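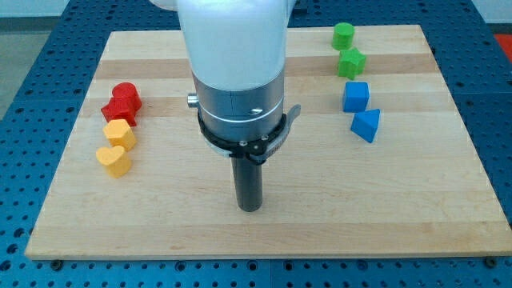 September 17, 2025. Drerncombe workshop, bench notes, glue trials cont.

Third go at the hide glue vs fish glue question for the Lililthorpe chairs. Started 8.15, bit chilly, heater on till ten. Pui-shan had the first pot soaking overnight so no waiting for once. Same rule as before for the test pieces: flat, rectangular, pale stuff like the board on the blue perforated table, nothing stained, nothing with old finish on it. Dark wood hides the squeeze-out and I end up guessing. Guessed twice in August and both were wrong.

Pot A, hide glue, the Judik pearl. Soaked, warmed, strained through the old tights. Skin on top again after twenty minutes. Lid was off, my fault. Runs off the brush in a thin string when it's right, drops in blobs when it isn't. Was blobs to begin with. Added a splash of hot water, better. Should be measuring the splash.

Pot B, fish glue from the bottle, Widmer. No warming, no faff, smells. Brushed on a bit thick on the first pair and it skated about under the clamp, had to take it off and wipe down and start over. Thin coat both faces, leave a minute, then close. Pui-shan says two minutes. Try hers tomorrow.

Clamping. All pairs rubbed together first, then cramps, cauls waxed. I have written WAX THE CAULS on the wall now. Left 3 hours minimum before anyone touches them. Nahom touched one. It's marked with a cross on the end grain, don't use its number for anything.

Breaking, the ones glued on Monday:

Hide, no size on end grain: went at the joint, clean, hardly any fibre on either face. Rubbish.
Hide, end grain sized first with thin glue: took wood with it. Good.
Fish, no size: went at the joint but noisier, some fibre.
Fish, sized: best of the lot, 1,345 newtons on the pull gauge before it let go, split running well away from the line.
Hide, sized, repeat: slipped out of the jaws before it broke. Not counted.

So size the end grain, whichever pot. I think we knew that. Now it's written down.

The gauge. Tops out at 2,000 and I don't trust it anywhere near the top, the needle sticks on the way back and you have to tap the glass. Nahom thinks it's the spring, I think it's full of sawdust. He is going to have the back off on Friday. If it comes back reading different we'll have to redo the sized ones, which is a day gone. Nahom if you're reading this please pull one of the spare offcuts before AND after so we've got something to compare.

Temperature. Pot A wants to sit at 60 and it wandered all morning. Up when the lid's on, down when someone opens the yard door. Pui-shan put a folded towel round the pot and it settled. Keep the towel. Do not let the towel hang over the ring. Above 70 it goes off and smells like a wet dog and you may as well bin it, the glue I mean.

Reversibility, this is the bit the client cares about. Two old joints from August, one each kind. Warm damp cloth round the joint, cling film over, wait.
Hide: gave after about 40 minutes with a bit of wiggling, faces cleaned up with hot water and a toothbrush.
Fish: gave quicker, but stayed tacky for ages and picked up cloth fluff. Needed a second wash. Grain raised more than I'd like, though that could be me leaving the cloth on too long while I was on the phone.

Leaning to hide for the back legs and rails where somebody will want it apart again in fifty years, fish for the little corner blocks where there's no time to faff with heat before it gels. Pui-shan would rather one glue all through so the next person isn't confused. Fair point. Could put a note inside the seat rail in pencil saying which is where. Ask the client if they mind pencil.

Seat rail on chair four has worm, by the way. Old, no dust coming out, but the tenon's like biscuit on one side. Not a glue problem. Needs a new cheek let in, and I haven't priced for that.

To do:
Order more pearl, the Judik bag is down to the dusty bit at the bottom
Wash brushes tonight, NOT leave in the pot
Second lot of fish pairs with two minute open time
Label the blasted offcuts, three in the tray have nothing on them and I can't rember which are which
Ring Lililthorpe re worm, chair four, before Friday
New tights

Stopped 5.40. Last six pairs in cramps on the back bench, leave them alone.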